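Faustine Jacquet keeps a coffee can of dead processors on her desk at Hamel Technical, and she would like it known that most of them were dead when she got them.

"Most," she says again, and moves the can a little farther from me.

Jacquet teaches the evening automation class, which meets in the old drafting room and has spent this term on one job: getting a robot arm to put a processor into a computer. The students call the project Groltau. She has asked three times where the name came from and been given three answers, one of them in a language she is fairly sure isn't one.

Why a processor? "I wanted something small, flat and annoying," she says. "The year before, we stacked blocks. Everybody was very good at stacking blocks by February and very bored. You drop a block, you pick it up. Put a chip down crooked on those contacts and you've bent something you can't unbend, and you get to feel bad about it over the weekend."

The class has 37 students on paper. Attendance is another matter, though she says it climbs when the arm is working and climbs higher when the arm is rumored to be broken. The computers are retired workstations from an office cleanout in Kumarham, bought as a lot for $1,566, a figure she recites with the calm of someone who has had to defend it in a meeting.

I ask what took the most time.

"The fingers. I'd have said the software, and the software kids will tell you it was the software." The first set, she explains, gripped beautifully and then wouldn't let go cleanly, so the chip would ride back up with the arm. A later set let go early. One student kept a log of every attempt, and by the end of November it ran to 1,443 lines, a fair number of which say only "no."

She reads me a few. Entry 42 says "no, but closer." Jacquet had that one printed on a mug.

Students drive the arm by hand first, watching through the wrist camera, before they are allowed to let any program near it. There were complaints. "They signed up for robots and I handed them a steering wheel," she says. "Then they try it and find out they can't do it either, and after that they're a lot more polite about the code." 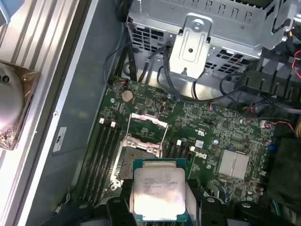 *A Xeon in the gripper, with the socket open behind it.*

The load plate and the lever are still a person's job. There was a proposal to automate those too, called Fumovach, which lived for two weeks on a whiteboard and now lives in a photo of the whiteboard. Jacquet doesn't rule it out. She does say that the lever takes more force than people expect, and that she would like to be standing in a different room.

Does she grade on whether the chip goes in?

"I grade on whether you can tell me why it didn't." She thinks about this. "If it goes in, I also give you a point. I'm not a monster."

Next term's class is already full. She's looking for another coffee can.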